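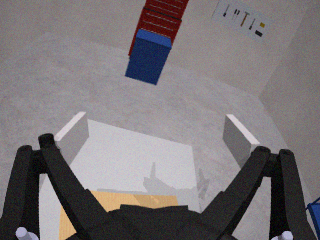 Posted October 30, 2024 | Cell Notes, Judham automation group

The simulated copy of the Rellomlow cell is back in use after its summer rebuild. The work began in July, when the gripper model was replaced and the old joint limits no longer applied. Pads now open to the full stroke at reset, and the cell will not accept a task until both report the same opening. Anyone with saved start poses from before the change should delete them and record new ones with the Irnex tool.

The wrist camera was set up again at the same time. Its view has to show both finger pads at full opening, with clear floor beyond them. If one pad sits a little lower than the other in the view, leave it alone - the offset is in the camera mount and is already in the calibration file.

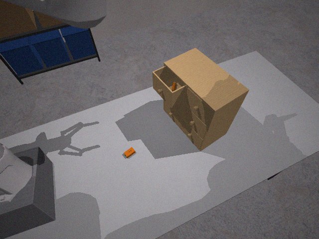
Drawer joints took the most time. Friction on the slides had been set too low, and a light touch on a knob could send a drawer to its stop. It is now 4 times the old value. The check uses the wooden cabinet with one drawer pulled well out and an orange block inside it, and the block must not pass through the drawer floor when the physics step is doubled. Run it 16 times after any change to the contact settings and keep the logs.

Segura builds older than version 34 will not load the new joint file. Update first, then clear the cache.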